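## Should you bother refurbishing an old workstation?

Monday, February 21, 2022
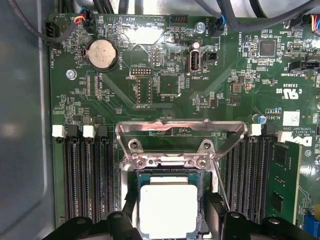
### The claim

Every few weeks somebody on the list tells us that an old office workstation is the best bargain in computing. Buy one, clean it, put in a bigger processor and more memory, and you'll have a machine to shame anything in the shops. The Todton newsletter said so in December, across two pages and with plenty of capital letters. I've been opening these things up on the Kundcombe bench for long enough to have my doubts, so I'd like to go through the argument slowly.

First, what's true. They are well made. The boards have proper labels printed on them, so you can tell which fan header is which and find the battery without a manual. BATTERY1 is a good plain name for a battery. Compare that with most home machines of the same age, where you get a row of pins and a guess. There are long banks of memory slots on both sides of the processor socket, and the processor sits under a stout metal bracket.

That's where the bargain hunters stop reading, and where I start to worry.

### About all those slots

Empty memory slots are not free memory. A big board like this is fussy about what goes where. Most of them want modules fitted in a set order, starting with particular slots, and if you get it wrong the machine will either beep at you or come up with half of what you paid for. Look up the order for your exact board before you buy anything. The diagram is often on a sticker inside the side panel, if the last owner kept the panel.

Then there's the kind of memory. Workstations and servers often take a type that won't work in a home computer, and the other way round. Mixing the two is no good either. I have a drawer full of modules from members who were told "it's all the same inside". They are welcome to come and collect them.

The latches want a word as well. They get brittle with heat and age. Push each one open with a thumb, gently, before you put any weight on the module. If one is stiff, leave that slot until last and have a proper look with a torch. I've had two snap this winter, and both times I was in a hurry.

### About the processor

The upgrade everyone wants is the faster chip, which can be had second-hand for very little. Wandell had a tray of them at the last swap meet at £11 each, and the tray was empty by lunch. I'd ask three things before joining that queue.

Does the board's firmware know about the chip? If it doesn't, you need to update the firmware with the old chip still in place. People find this out after they've cleaned off the paste and sold the old one.

Can the cooler cope? A hotter chip under a tired cooler will slow itself down to stay safe, and you'll have spent an afternoon making your computer noisier.

Do you need it? Nii Kpodo brought in a machine he uses for family accounts and the odd bit of photo sorting. He'd set his heart on the top chip for that socket. We put in a solid state drive for him instead, left the processor alone, and he's stopped asking. I won't pretend one contented man settles the matter, but I've seen the same thing often enough.

If you do go ahead, the job itself is simple enough. Power off at the wall, lead out, and hold the power button in for a few seconds. Take the cooler off evenly, a little on each screw in turn. If it doesn't want to come, twist it slightly; don't haul on it. Wipe the old paste from the top of the chip with a lint-free cloth and a little isopropyl alcohol. Note which way round the chip sits before you lift it. Keep your fingers off the contacts, and off the socket altogether, whatever the man in the video does.

New paste should be a small blob in the middle. I've read the arguments for crosses, stripes and spreading it like butter. I've yet to see a difference on our bench that I couldn't put down to the weather.

### About the cost

Here is the sum nobody at Todton did. A used tower from the usual sort of dealer was £120 when I last looked. Add memory, a drive, a new coin cell and paste, and perhaps a graphics card if you want two screens. By the time you've done it properly you can be up to £400 in, with a power supply of unknown history holding the whole thing up. Goossens will sell you a tested one with a warranty for less than that, and I say so as somebody who finds their counter staff hard going.

There's the electricity too. These machines were built for offices that never saw the bill. If yours will be left on all day, borrow the plug-in meter from the cupboard and try it for a week before you spend anything more. A small modern box that sips power can beat a grand old tower over a couple of winters, and it won't heat your shins.

Spare parts are the last thing. Cases from the big makers tend to use their own odd-shaped power supplies, and their own fan plugs, and sometimes the machine will refuse to start quietly if it can't find the fan it expects. Before you throw out a noisy fan, check that you can get another with the same connector and the same order of wires. Adaptors exist. Some of them are even wired correctly.

### So, should you?

If you've been given one, yes, have a go. Change the coin cell, blow the dust out, check the fans turn, and run a memory test overnight. You'll learn more from an afternoon with the side off than from any number of articles, this one included.

If you're thinking of buying one to save money, do the sum on paper first and put in the things you'd rather leave out. I'd want to see the machine running before I handed anything over, and I'd want to see it running for more than a minute. "It was working when we put it away" has cost members of this group a fair bit over the years.

And if you want one because you like big boards with a lot of slots, I've no argument against that at all. I've got three of them under the stairs.

### Bench night

The next one is on the 19th, in the usual room at Kundcombe. Bring your own screwdrivers if you can, as ours have gone walking again. Wrist straps are in the blue tin. If you're bringing a machine for a processor swap, please have the exact model of the board and the chip written down, and make sure anything you care about is backed up before you leave home. We'll ask, and "I think so" will send you to the back of the queue.

Old coin cells can go in the battery tub by the door. Tape over both sides first, please.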